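Istby workshop: progress report to the Trodia fund, October

Hello all. A shorter one from me this time, as most of the month has gone on looking after the hand-held grippers and not much on anything grander.

Grip pads and fingers

The mesh pads on the fingers were our biggest headache over the summer, so I've moved to checking them at the start of every session. I look at the diamond pattern, wipe it down, and shut the fingers slowly to see that they meet square. We've logged 303 sessions' worth of checks on the Teleck sheet so far (it's a dull sheet but I'm very fond of it!) and changed 107 pads out of your consumables money. 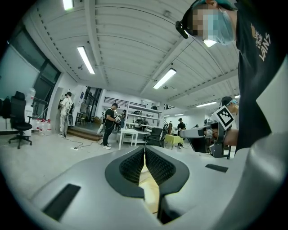
Markers and mounts

The black-and-white markers have to sit firmly on their mounts or the tracking drifts, and it took me far too long to work out that one of our mounts had a hairline crack. It's been replaced with the McKinnon part, which cost £462 for the batch, a bit more than I'd put in the budget. We do our handling checks at the round wooden table, with a flat sheet laid on top, and the grippers get used in pairs or singly depending on who's free. 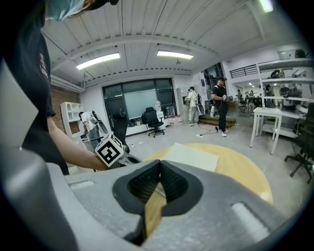 I've also rewritten the set-up notes, as the old ones still talked about the previous housing and had everybody hunting for a screw that isn't there any more. New starters get through them in almost 2 hours, down from a whole morning.

Cables

Still my least favourite job. They trail over the floor to the power strip, and I'd like proper covers before winter. The quote is in and I'll send it separately.

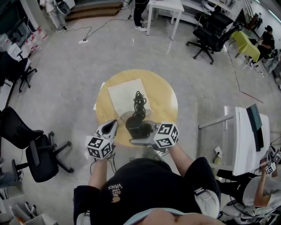 Next month

Spare fingers, cable covers if you're happy with the price, and a second set of mounts from McKinnon. Could somebody let me know whether the £462 can come out of the repairs line?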